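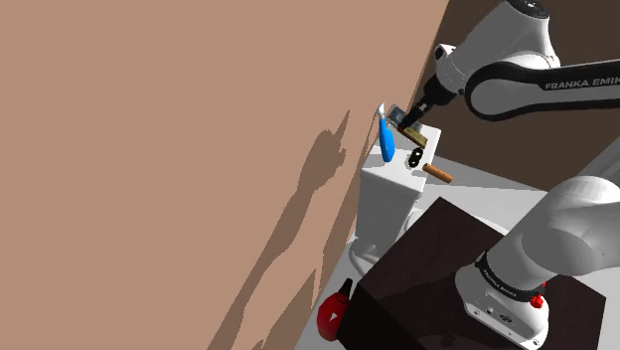

Shadow on a plain tan wall

About Nolik

Nolik is a small company for interior wall painting and plastering. We started in January with one van and two rooms in the old Plomex building in Dornum, and today we still work from the same address.

Our customers are families, small shops and schools. We do the complete work on the walls: repair of cracks, filling, sanding, priming and painting. We do not make floors and we do not make electrical work, but we can recommend to you good people for this.

Before every job we visit the rooms and we talk about color. Many customers choose the color from a small card and later they are surprised, as a big wall looks darker in the evening. For this reason we paint 3 test fields and leave them for 2 days. The test is free for all rooms up to 80 square meters.
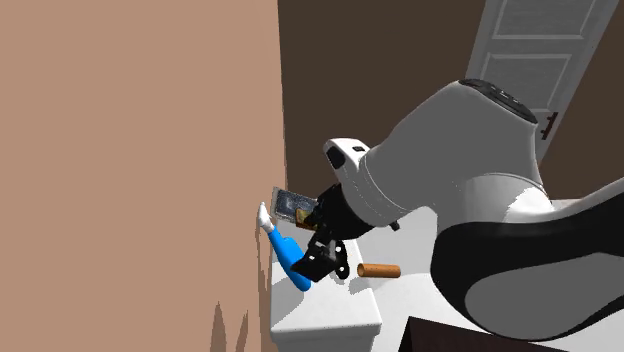

Tan and dark brown walls with a white paneled door

Our own line of matte paint has the name Bugti. It is offered in 100 colors, and the warm ones are the most requested. You can buy it also without our painting service, at the desk in Dornum.

We give a written price before we begin, and this price stays the same until the end of the work. Please write to us or come to the office for an appointment.

Page updated 3/12/18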